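Wodcombe workroom notebook – folding, Tuesday

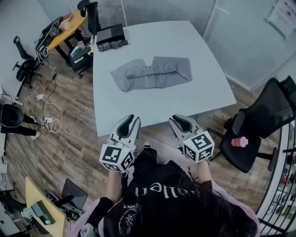

Started just after ten, later than I wanted, because I'd left the timer at home and spent ages hunting for another one. In the end I used my phone, propped against the kettle. Fine for one day, but can whoever goes into town next please pick up a proper kitchen timer with big buttons!

Today was all about trousers. I've been putting them off (T-shirts are so much friendlier) but the guide has to cover them, and Abelardo Sepúlveda keeps asking me when the trouser page will be ready. So, trousers it is.

Used the grey pair, the soft heathery ones. They're nice to practise with as the fabric stays where you put it, and the creases show up well enough that you can see where the last fold went. Laid them flat on the white table with the waist to the left and folded one leg up so that it ran along the top. I like this as a starting point. My old way was to put one leg straight over the other and smooth the whole lot down, and I always ended up with the crotch seam poking out like a little beak. Still haven't cured that completely, mind.

Things I tried, in the order I tried them:

Leg over leg, then in half, then in half again. Quick, but thick at the waist end. Falls over if you stand it up in a drawer.

Leg over leg, tuck the seat point in, then thirds. Much better. Stands up by itself. This is the one for the guide, I think.

Rolling from the hem. Lovely for a suitcase, hopeless for a shelf. Ojala swears by it and we had a long and quite heated chat about it over tea – we've agreed it can have a box of its own at the bottom of the page.

Best time for the thirds method was 39 seconds, and that was me going at it properly. First go of the morning was well over a minute. I don't want times in the guide itself, people will only feel bad, but I'm keeping them in here.

Didn't get on to the patterned dark grey cloth. It sat in a heap at the far corner by the black box all morning and I kept meaning to start on it. It's a good one for showing how to find the corners on something that's been scrunched up, so I'd like to give it a whole session.

Bits about the room. The small round table has turned into a dumping ground again, and I'm as guilty as anyone. Same goes for the little black cart under it – papers, odds and ends, a pink cup. Also the white cables on the floor by the office chair need coiling up and putting somewhere, I've nearly gone flying over them 2 times now. Velcro ties are in the Cokora tin, top shelf.

Gundville want the guide by the end of October and are printing 2,000, so the wording has to be settled before then. I'm stuck on whether to say "seat point" or "crotch point". Seat sounds politer but two people last week had no idea what I meant. Leave a note here if you've got a better word.

Next time: patterned cloth first, then jeans, the stiff pair if I can find them.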